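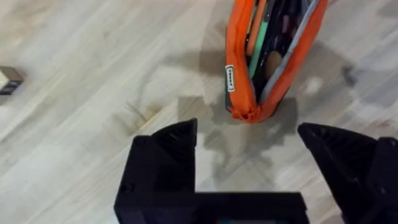
Topic: How many demos before you stop adding objects?

kurn_usha
Hi all, Usha Mathew here, back with another long one (sorry, get a coffee). We're collecting pick-up demos for the Kurngate set and we've got 3,063 episodes saved, of which 2,216 passed review. The pencil case is my current favorite because it's soft, it's open, and the zipper edge changes shape every time you set it down. My question is whether to keep going with the 6 soft items we have, 30 fresh starts each per session, or bring in new ones now. The policy still goes for the middle of the case, where all the pens are, and I'd love it to learn the closed end!

dristeteo
Lovely to see someone doing soft stuff! I'd stay put for a while. When I did bags last December I swapped objects too early and ended up with a model that was so-so at everything. Also, are you filming on that same pale floor every time? I'd worry more about that than the objects, to be fair.

penner_box
Going to disagree with my friend above, kindly. Bring in new objects now. If it keeps aiming for the middle, more of the same case won't fix it unless your operators are grabbing the narrow end every single time. Are they? Ours swore they were, and then I sat down one evening with the replays and about half went wherever was closest.

kurn_usha
Oh dear. I just went through a batch and you're right, it's mixed. Two of us drive the arm and we each have our habits, and I'm the one who goes for the middle. The floor is the same in all of them too, so dristeteo gets a point as well.

dristeteo
I'll take it! I still wouldn't add objects until the grasps agree, though. Write the rule down, redo a session, then look again.

penner_box
Fine on the rule, but I'd do both at once. Life is short and relabeling is dull.

grakari
Jumping in with a small one: check your shadows. Our wrist view had the arm's shadow right across the target all afternoon, and the morning episodes looked like a different room. We tag time of day now.

kurn_usha
We don't tag that at all, so I'm adding a column tonight. Rule first, then a rug, then new objects. I'll post the numbers here once the next session has been reviewed.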